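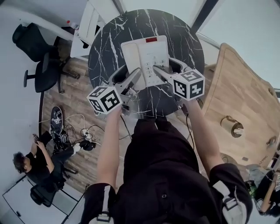
Kenberg adds updated Seva hatchback to its lineup

7 August 2026 — Kenberg has opened orders for the updated Seva hatchback, with prices starting at $22,962. The car goes on sale in October through all Kenberg dealers.

The new Seva keeps the body of the outgoing model but gets a redesigned grille, slimmer headlights and 16-inch alloy wheels as standard. Buyers can choose from four trim levels. The gas engine carries over, while the new hybrid version has a driving range of up to 226 miles in the city on a half tank.

Inside, the Seva has a larger center screen and heated front seats — the seats are standard on all but the base trim.
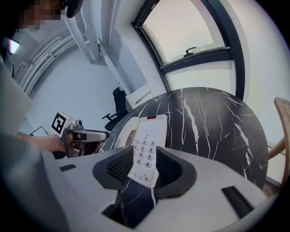

A white corded desk phone on a dark marble surface.

"Owners asked for a quieter cabin, and we worked on that first," said Sem Hermans, product manager at Kenberg.

Comments

leemansfan: Is the manual still offered on the base trim?

Dory K.: Price is OK. Wish they had kept the old wheels.

Related news
Leemans recalls Sirko pickup over tailgate latch
Sirko pickup gets new tow package

Contact Kenberg Press Office | © 2026 Kenberg | Back to top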